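핸드헬드 그리퍼 시연 데이터로 학습한 정책이 줄무늬 천 위에서만 파지점을 놓칩니다

작성: mulgyeol_ctrl
2025년 10월 2일

양손 핸드헬드 그리퍼로 모은 시연으로 diffusion 계열 정책을 학습 중입니다. 작업은 팔찌와 양철 상자를 다루는 정리 동작이고, 손목 시점 영상만 입력으로 씁니다. 에피소드는 600개, 제어 주기는 60Hz, 액션 청크 길이는 16입니다. 궤적 복원은 Fedus의 SLAM 모듈, 학습과 재생은 Plosia를 씁니다.

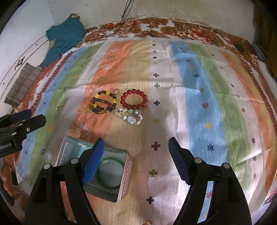 무늬 천 위의 팔찌와 열린 상자, 손목 시점

단색 천에서는 문제가 없는데 위와 같은 천에서는 접근 방향이 줄무늬를 따라 밀립니다. 붉은 구슬 팔찌처럼 배경과 색이 뚜렷이 다른 물체도 마찬가지입니다. 재생해 보면 복원 궤적 자체가 튀는 구간도 있습니다. 인식 쪽을 의심해야 할지, 궤적 쪽을 의심해야 할지 판단이 서지 않습니다. 크롭 증강은 이미 넣었습니다.

작성: haneul_slam

두 문제를 분리해서 확인하세요. 먼저 궤적입니다. 십자나 별처럼 같은 모양이 반복되는 무늬는 특징점 기술자가 서로 비슷해서 루프 클로저가 잘못 걸리기 쉽습니다. Fedus 로그에서 루프 클로저 직후의 위치 보정량을 뽑고, 튀는 구간과 시각이 겹치는지 보십시오. 겹치면 매칭 비율 임계값을 조이고 기하 검증의 최소 인라이어 수를 올립니다.

그다음은 상자입니다. 안쪽 벽이 반사면이면 밝은 점이 시점에 따라 움직이는데, 이것이 특징점으로 잡히면 정지 구간에서도 자세가 흔들립니다.

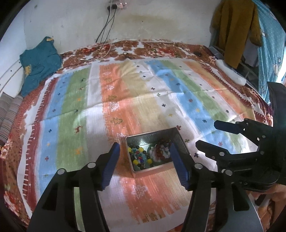

상자 내부와 손가락 영역은 마스크로 빼고 추적하는 편이 안전합니다. 손가락은 카메라 기준으로 위치가 거의 고정이라 마스크를 빼먹으면 이동량이 실제보다 작게 추정됩니다. 반대편 그리퍼가 시야에 들어오는 구간도 동적 물체로 처리해야 합니다. 고정 마스크로는 안 되고 프레임마다 따로 만들어야 합니다.

궤적을 고친 뒤 같은 시드로 재학습하고, 그래도 밀리면 그때 인식 쪽을 보세요. 순서를 바꾸면 원인이 섞입니다.

작성: vklog_user

Vakulenko 로더 쓰시면 타임스탬프도 보세요. 저는 3월 버전에서 영상과 그리퍼 폭이 7프레임 어긋나 있었습니다. 증상은 좀 달랐는데 닫는 시점이 늦었어요. Clunlow 뷰어로 겹쳐 보면 바로 나옵니다. 천을 바꾸는 게 제일 빠르긴 합니다.

댓글, mulgyeol_ctrl: 보정량을 뽑아 보니 튀는 구간과 대부분 겹칩니다. 마스크 적용 후 재학습 돌리는 중입니다. 타임스탬프는 정상이었습니다.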